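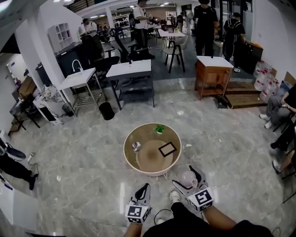
Jeveck hand grippers, after a month

I paid 2885 for the pair in August, which included the cables, the marker plates and 30 days of support from Pestby. The grippers are white with black finger pads, and you hold one in each hand.

Round things are the hard part. A pink ball between the right-hand jaws is a fair trial, and I did 95 pickups with it over one long afternoon. I dropped it 4 times, mostly when I squeezed too early. The pads grip well - better than the Zürcher set I rented last year.

What I don't like: the trigger spring is stiff, and my thumb was sore by evening. The manual skips calibration completely. Marlies Strebel at Pestby sent me the missing pages the same day I wrote.

I'm keeping them. Spare pads are sold separately and ship from Bivthorpe.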